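Last revised April 5, 2018. Applies to all residential accounts on the Mukudik and Awwad routes.

# Water Softener Service: Frequently Asked Questions

## What does a softener remove?

Calcium and magnesium, by ion exchange. The resin holds sodium ions and trades them for hardness ions as water passes through the tank. It does not remove nitrates, bacteria, or chlorine. Small amounts of dissolved iron are taken up by the resin, but iron shortens its life and should be reported when you book an installation.

## Which units does Zonus service?

All Cender single-tank and twin-tank units with a metered valve. Timer-only valves are serviced until parts stock runs out. We do not service magnetic or electronic conditioners.

## How is hardness reported on my test sheet?

In parts per million as calcium carbonate. To get grains per gallon, divide by 17.1. A reading of 268 ppm is 15.7 grains per gallon, and the valve should be set to 16. Always round up.

## How often will the unit regenerate?

A metered valve regenerates on volume used, not on days elapsed. The reserve is set at installation to 200 gallons. If your household grows or shrinks, call to have the reserve changed. Do not change it during a cycle.

## Will softened water affect laundry?

Yes. Detergent doses printed on most boxes allow for moderately hard water. Start with half the printed dose and adjust from there. Excess detergent in soft water stays in the fabric and is the most common cause of stiff or filmy loads after an installation.

White cotton sheets and dark denim show residue in different ways. On sheets, it tends to appear as a gray or yellow cast. On black denim, it appears as pale streaks, mostly along folds and seams. One extra rinse without detergent clears most of it.
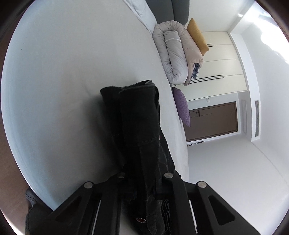 A customer on the Awwad route wrote that the streaks on her darks stayed after three extra rinses, and asked whether the resin was failing. Her test showed zero hardness at the tap. The dose was still set for hard water, and the machine had an automatic dispenser that had not been reset. Check the dispenser before booking a resin test.

## Is softened water safe for plants?

Indoor plants should be watered from the bypass tap. Outdoor faucets are normally plumbed ahead of the softener. If yours are not, ask for a bypass quote.

## What salt should I use?

Evaporated pellets. Rock salt leaves insoluble matter in the brine tank and is not covered under the service plan. Keep the tank at least one-third full, and do not fill it above the brine well cap.

## What is a salt bridge?

A hard crust that forms above the water line and stops salt from dissolving. Push a broom handle straight down near the center of the tank. Do not strike the tank wall.

## When is the resin replaced?

When capacity falls below the minimum listed for the valve model. Testing is done every June at no charge on plan accounts.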